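Section 3: Where the shirts go

The laundry corner of our Barnholm flat was picked as the study site mainly for its price. The bed is pushed against the wall and the washing machine stands right beside it, so clean clothes have almost no distance to travel. They still manage to spend days on it – my own record is a fortnight.

Dela Opoku and I wanted to know whether the bed helps or hinders folding. Over 30 evenings in a shared house on Birkedard we had already seen that people with a table fold and people with a bed pile. At Barnholm there is only the bed, covered in a pale fitted sheet and big enough to encourage bad habits.

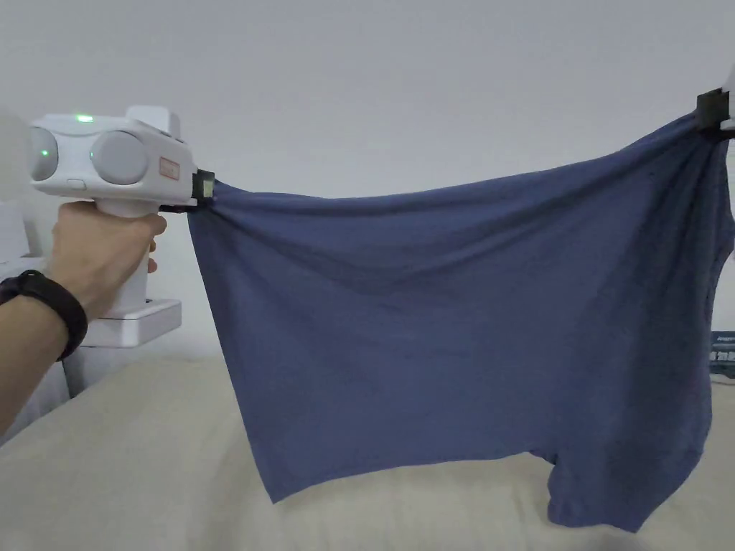
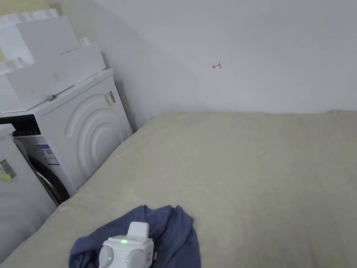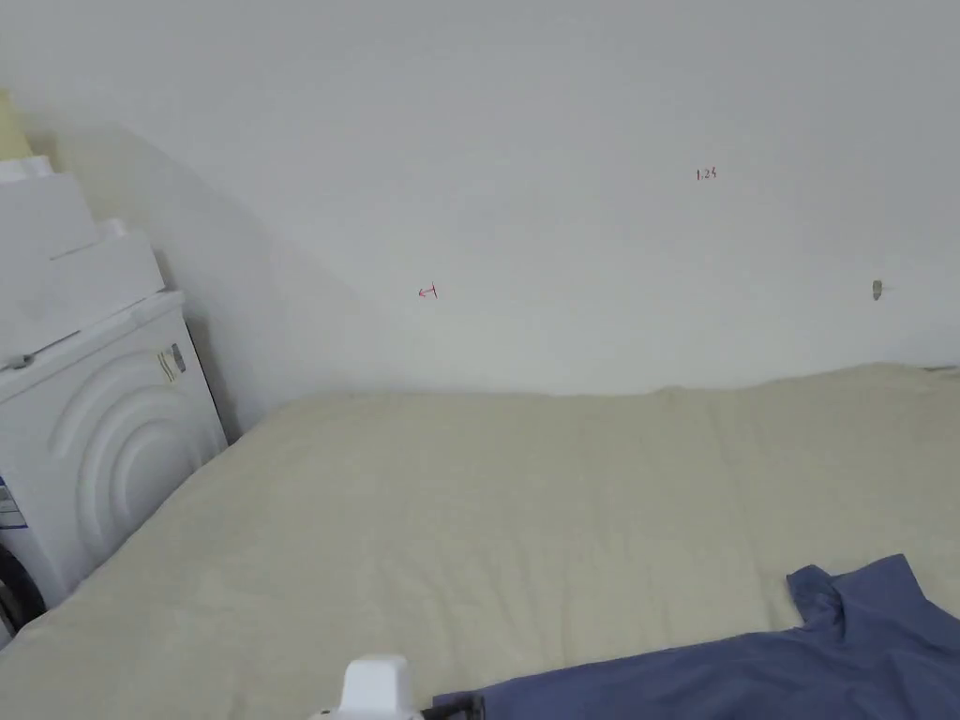

Fig. 4. Laundry session, Barnholm.

Blue T-shirts were the hardest item to sort, as every housemate claims to own the same one. Stretching a shirt by its corners before laying it down got rid of some creases and put in others. Dela's rule was to fold on the side nearest the wall and keep the near side for heaps. It lasted 2 sessions.

We also looked at the red pen marks on the wall above the bed. They were there when we moved in. The landlord has no theory, and our supervisor asked us to stop including ours.

Section 4 covers socks.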